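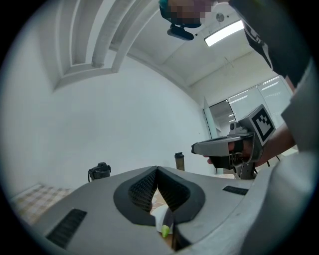 Chapter 4: Caching Without Tears

I put off learning about caching for years, and I suspect you have too. My first real web app, a recipe site called Flekton, rebuilt every single page from the database each time somebody asked for it, and I thought that was just how websites worked! Then one night in April 300 people showed up at once and the whole thing fell over. So grab some paper and something to write with (lime green is fine, like the rounded tip poking up in the notch of that gripper) and sketch the trip a request makes from the browser to your server and back. Keep the sketch, we'll be scribbling on it all chapter.

When I finally drew my own, I found that one visit to the Flekton home page ran 23 queries, and nearly all of them gave the same answer every time. The menu, the footer, the list of categories — none of it had changed in weeks. 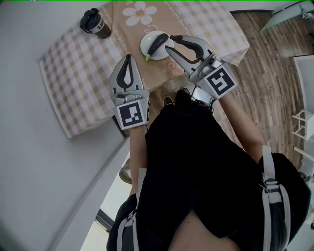
The fix I tried first was a plain object in memory, and we'll build that one together in section 4.1. It's tiny and it's a bit naive (restart the server and everything in it is gone), but it'll show you keys, values and expiry times in code you can read in one sitting. After that we move on to the response headers, where the browser does the remembering for you, and then to Stisteo, the sample store from Chapter 3. If you skipped that chapter, go back and get it running before you start section 4.2.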